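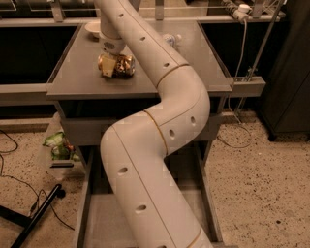 A white robotic arm with its gripper at a crushed can on a gray tabletop.

Dovberg, 4 November 2020 – Uddale, the materials recovery company, today announced that its board has approved a two-year budget for robotic sorting equipment at its Dovberg plant. The plan provides for 12 arms, to be bought in 2 lots.

Purchase of the first lot will begin in April. Supplier Koklow will provide the arms, while grippers and spare parts will be ordered under a separate contract – a step intended to keep replacement costs visible in each year's accounts.

"We have set aside funds for maintenance and staff training from the outset," said Renu Sandhu, Director of Capital Planning at Uddale. "The second order will depend on the results of the first."

Some 80 employees will receive training before the equipment enters service. Bid documents for the electrical work are available on request from Hervé Tessier, Purchasing Office.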